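Broneck note

A Broneck note is a debt security whose coupon is tied to the spread between two reference rates, subject to a floor of zero. It pays a fixed coupon for the first year and a floating one after that. The structure is named for the dealer Broneck, which placed the first issue with 9 buyers.

Pricing

The note is valued as a plain bond plus a strip of spread options, one for each floating coupon. The main input is the correlation between the two rates — a value that cannot be read directly from market quotes. Frida Blöndal proposed fitting it to swaption prices. Aicha Morsy later added a term for skew.

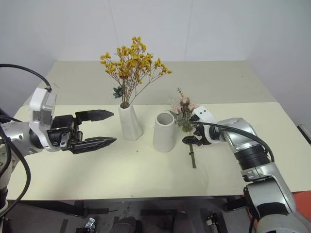 Settlement

Coupons are paid two business days after the rate is fixed. If either rate is not published, the calculation agent uses the last available value. Early redemption is at par plus accrued interest.

Known issues

Rundov, series A: 494 notes
Altar, series B: 1,238 notes
Vigfúsdóttir, series A: 1,295 notes

The Altar series is callable by the issuer each May — the other two run to maturity.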